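2 January 2019

Back from the first walk of the year and my legs are buzzing! I did the whole loop from Sireck over to Firow and home by the reservoir, and I only sat down once, on the wet wall by the sheep gate. The new socks were wonderful, no blisters at all. I saw two herons and a very cross robin, and the light over the water was so yellow I stood there like a fool until my fingers went numb.

I've decided this is the year I walk 100 miles before the end of January. It sounds like a lot, but the loop is 8 miles if I go round by the church, 6 if I cut through the wood, and I'm home until the schools go back. I've ruled a chart on the back of the old calendar and coloured in the first square already – green, very satisfying.
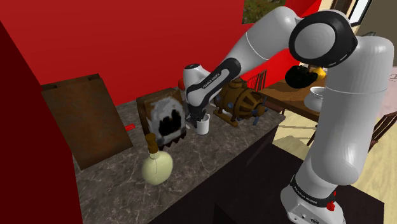

Boots are the next thing to sort out. The old pair let in water at the left toe and I've patched them twice with glue, so I've got my eye on the Vida ones in the shop at Firow, 60 pounds in the sale and lovely and light. I tried them on before Christmas and didn't want to take them off! When I got in I had soup first, then wanted tea in something like that small white cup on the dark grey marble, but I used the big mug in the end, as I was far too thirsty to be dainty.

Tomorrow the wood route, if the rain holds off. I want to see whether the stream is over the stepping stones yet, and I must remember to take the flask and the spare gloves. Early bed now with the map – I've found a path up behind Sireck that I've never even noticed before.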